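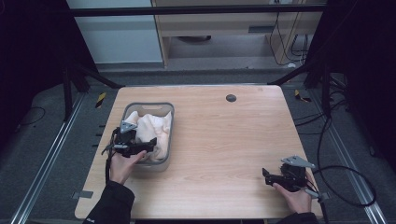

**Two-hand towel folding build – grippers, cables, opinions wanted**

**hedexgarage** – June 28, 2023

Okay so I finally have something worth posting! Same project as my spring thread (the one where I swore I'd be folding laundry by robot before my lease was up, ha). The arms are still in pieces at the Chisholm Street shop, so for now I'm recording demos by hand with a pair of hand-held grippers and training on those. Towel comes out of the basket, gets flattened on the table, gets folded. I have 17 good runs saved and a whole lot of bad ones.

My big headache is corners. The flat middle of a towel I can grab all day long, but finding a corner when it's bunched up is miserable, and the policy is only going to be as good as what I show it.

**cestell_5** wrote:

Nice! First thing I'd change is the cables. I ran mine down to the floor for months and every time I turned I was dragging a little bit of weight with my wrist, and you could see it in the data. Run them up and over with a bungee and you'll be much happier.

**mudroom_mike** wrote:

Disagree, sorry. Overhead cables pull too, they just pull up. I tried it and my lift heights were all over the place. Leave slack on the floor, tape it where you walk, done.

**cestell_5** wrote:

Then your bungee was too stiff. Mine's a cheap soft one and I forget it's there.

**hedexgarage** wrote:

You two can fight it out, I'll try both – I've got a bungee somewhere. Back to corners though. What's been working a bit better is going after the hem on a towel with a ribbed border. The band lies flatter than the fluffy part, so I open the fingers wide, come in low and let one finger slide under.
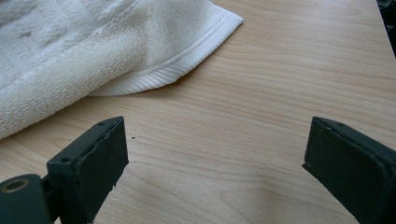

The catch is that I have to do it slowly, and slow demos make a slow robot. I did one batch at normal speed and missed the corner 5 times in a row. So do I keep the misses where I recover and grab again, or toss them?

**hesoworks** wrote:

Keep the recoveries! That's the best stuff you've got. If it never sees a missed grab it won't know what to do after one.

**mudroom_mike** wrote:

Keep *some*. I left all of mine in and my arm learned to miss first, very politely, and then grab. Took me over 2 weeks to clean up.

**hesoworks** wrote:

Ha, fair. Trim the miss down and keep the regrab part, then. Also check your finger pads. Once mine got scuffed up they started slipping on terry cloth and I blamed the software for ages.

**hedexgarage** wrote:

Ooh, good call on the pads, I've got some thin silicone sheet I can cut up. Plan is trimmed misses, new pads, and the bungee for one batch against floor slack for another. I'll post numbers in July if the shop doesn't kick me off the table first.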